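# Planer leaves a step at the end of every board, is it me or the machine?

**hirnach_shed**

Hello all. I bought a used thickness planer in November, a Kodcombe, the bench type with two knives. It works well in the middle of the board, but at both ends it cuts deeper. The last 59 mm of the board is thinner than the rest, and I can feel the step with my fingernail. My boards are mostly pine, 40 mm thick before planing, and I want to make shelves from them for a small room in our house.

What I have tried until now: I cleaned the rollers with a cloth and a little alcohol. I waxed the table. I put in new knives and checked them with the small gauge that came in the box. I also take a very thin cut, less than one millimeter each time. The step became smaller but it did not go away.

I read that some people simply make the boards longer and cut off the bad ends. For me this is a lot of wood, because the boards are already cut near to the length I need. I also read that the problem is in the tables before and after the knives, but my manual (Agudelo reprint, not the original one) has only one page about this, and the drawing is too dark to read.

Is there a correct way to set it up so that the step disappears? Or is it normal for a machine of this size? I do not mind to spend an evening on it, but I do not want to buy another machine.

**planer_patience**

The name of your problem is snipe, so you can search for this word and you will find many discussions. I had it for a long time on my own machine, and I can tell you what helped me.

When the board goes in, only the first roller is pressing on it. The free end is heavy and wants to go down, so the front lifts up into the knives. At the other end the same thing happens in reverse. A long board makes it worse. Yours are probably long, if they are for shelves.

First look at the two extension tables. Many people set them exactly level with the middle table, and on paper this is right. But when the weight of a board is on them, they bend down a little. Put a long straight edge over all three tables and raise the outer ends until you see a gap in the middle as thin as a sheet of paper, or two sheets. On my machine the adjustment is a bolt with a lock nut under each table. Tighten the lock nut slowly and check again, because it likes to turn the bolt with it. I did this three times before it stayed.

Second, lift the board with your hand when it goes in, only a little, and walk to the other side and do the same when it comes out. It looks silly – but it makes more difference than the wax.

Third, use test pieces before you put in your good boards. I keep short offcuts for this, all planed to the same thickness and painted, so that I do not burn them by mistake in winter.

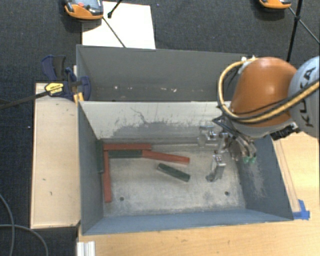
Feed one of them directly in front of your good board, with the ends touching, and another directly behind it. The machine then thinks it is one long board, and the step goes into the offcuts. They must be the same thickness as the board, and they must not be too short. Look in your manual for the minimum length, on mine the number is printed inside the lid. A piece shorter than the distance between the rollers can turn and be thrown back at you, and this is dangerous. Never stand directly behind the board.

If you have several shelves to plane, feed them one after another without a gap and you need only one offcut at the start and one at the end.

A last thing. If your machine has a lock for the cutter head, use it each time after you change the height. Mine has a lever on the left side that I did not notice for the first year.

**diston_dave_no_more**

Its normal. All the small ones do it. I have a Diston and it cost 193 new and I still cut the ends off. Buy longer boards and stop to worry.

**hirnach_shed**

Thank you both. I checked the tables this evening with a level, and the outfeed side was hanging down more than I believed. I raised it with the bolt as you described, and with a spare piece of the same pine the step is now so small that I see it only with light from the side. I think sandpaper will be enough for it.

The head lock I did not find on mine. There is a hole with a thread on the right side where perhaps something was before, so I will ask the person who sold it to me.

I measured also the minimum length. In my manual it is 133 mm, but this looks too short to me for the distance between the rollers, and the print is bad. Is it possible that a digit is missing or wrong?

**planer_patience**

I would not trust this number. Unplug the machine, open the cover and measure from the center of one roller to the center of the other, then add a good amount to it. My own rule is to never feed anything shorter than my forearm plus my hand, and for the offcuts I use the same rule. For the threaded hole, look if there is a shiny mark on the post next to it. On some machines a simple knob screw goes there and presses on the post, and a hardware store will have one that fits.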